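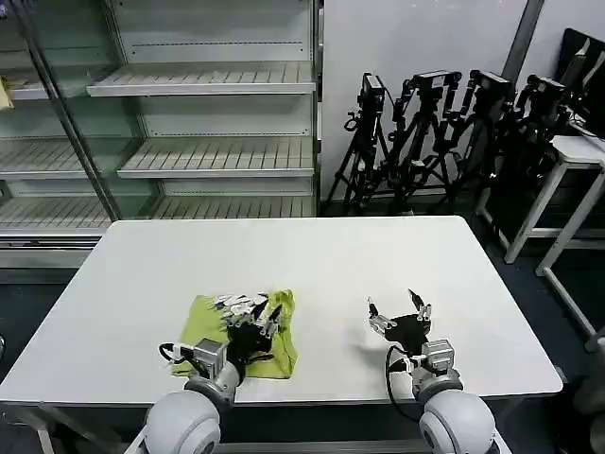
Left hand down on the cloth, Skarncombe

Notes > Robots > The folding cell, part two

Home Posts Workshop About

4 min read

I said in January that I would believe in laundry robots when I had watched somebody look after one for a full week. Well, I have now sat through most of a week at Skarncombe, and I still wouldn't let one near my shirts, but I have a better idea of where the hours go.

The cell is a two-armed machine and a plain white table. Wovera sell the software side of it under the name Zistent, and their leaflet talks about "setup in an afternoon". Jinfeng Yan, who has the keys to the room, laughed when I read that out. The arms went on in an afternoon, yes. Getting them to agree where the table is took until the following week.

The routine goes like this. Power up, send both arms to their home pose, then touch off the table height at the corners. If one corner disagrees with the others you do it again. After that comes the wrist camera check on each side, and then the cables, which to my mind is the real job. Every one needs enough slack for the wrist to turn fully, and no more, or it drags across the work. Jinfeng does this by hand, turning the wrist slowly and watching the loop.
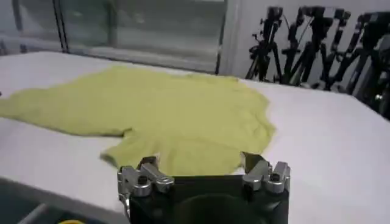
What bothers me is how much of this lives in one person's head. There is a written checklist with 40 lines on it, and I watched him skip a good few and add others that aren't there. The finger linkages, for instance. The sheet says to look at the screws monthly. He puts a driver on them every morning, and on my second day one took a quarter turn. A slightly loose finger still closes, it just closes a bit late, and the log puts that down as a "fabric error". I would love to know how many fabric errors out there are loose screws.

He keeps a tally of restarts too. There had been 104 since the arms were fitted, and he reckons eight of them were the software's fault. The rest were cables, calibration and people bumping the table. Wovera's figure of 2,450 folds is over the same stretch, and I asked what counted as a fold. I have yet to get an answer I could repeat to my mother.

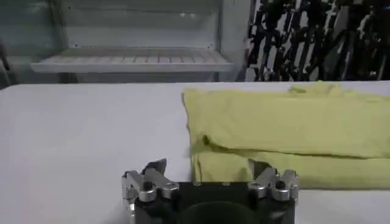

Michalis Balaskas wrote after part one that I was being unfair, that every new machine gets fussed over at first, and that his own packing line needed its sensors wiped and re-taught twice a shift for a year before it settled down. Fair enough. But his line had a fitter on the payroll and a drawer full of spares, and the leaflet I was given mentions neither. A spare finger set for this one comes from Jara, and the wait is long enough that Jinfeng has started keeping the old worn ones - just in case.

I did come round on one thing. The table check is quick once you have the knack, and he let me do it on the last morning. I got it wrong the first time by leaning on the edge as I read the number off. Second go was fine. So a sceptic with cold hands can learn that part, at least.

Part three will be about cleaning, because lint gets into everything and the checklist gives it one line. 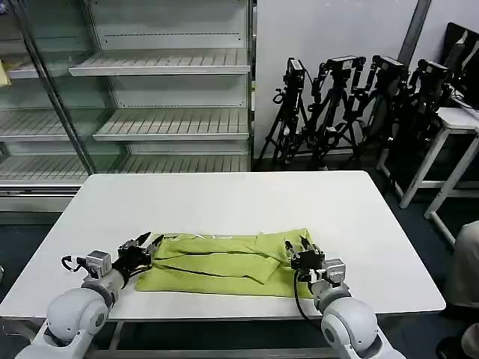

Green garment folded flat, with both grippers at the table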